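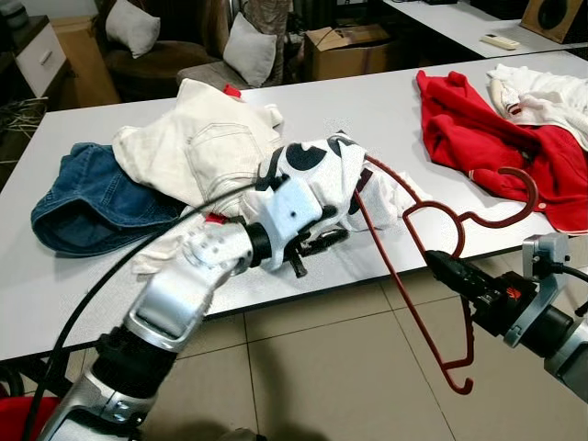

Jilbridge opens its workshop to visitors in March, and I went to see the Suster two-arm clothes handler before deciding on one for our shop. The left gripper pinched a black-and-white shirt while the right one held a dark red hanger, with trousers, denim and a red sweatshirt still on the table. The demo ran 30 minutes. Torben Schwerdtfeger ran it and answered questions without a script.

Good: gentle grip, easy controls, quiet enough to talk over. Bad: slow, and the cable on the left arm runs along the outside, where I would snag it. Setup takes 3 hours. I give it 8 out of 10.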